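4 Feb 2025, propagation bench

Wemico cuttings checked. 11 struck, 5 rooted, 2 discarded for stem rot. Mix unchanged. Feed held at half rate until new growth shows.
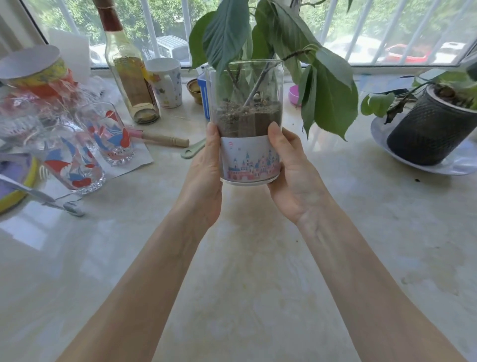 Glass pot with castle label, at the window sill.

Duangjai Noiphan wants the Workmont shrubs moved under shade cloth before the next batch goes in. Agreed. Lux at bench height read 3000 at noon. 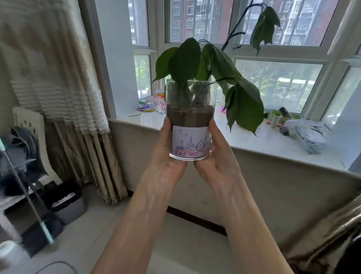 When should the rooted cuttings be potted on?
Once roots reach the side of the cell and the plug lifts whole.

Misting interval lengthened on the Chuang side.

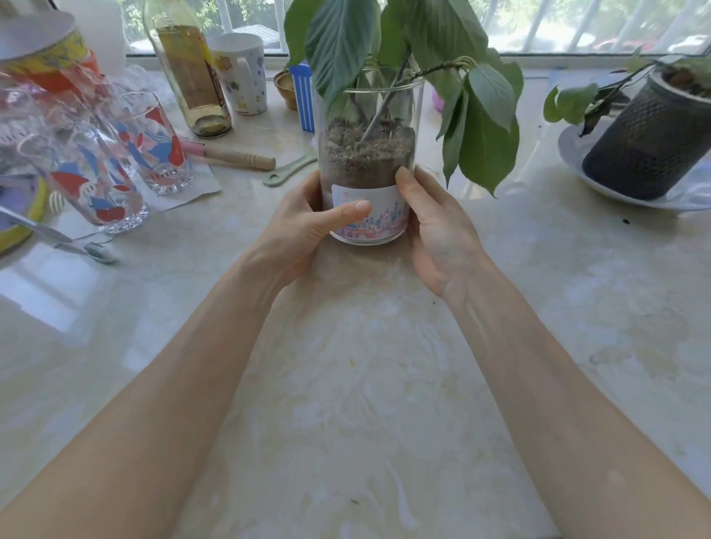 Fitstead timer still drifts, so check it against the wall clock each morning. Order more grit.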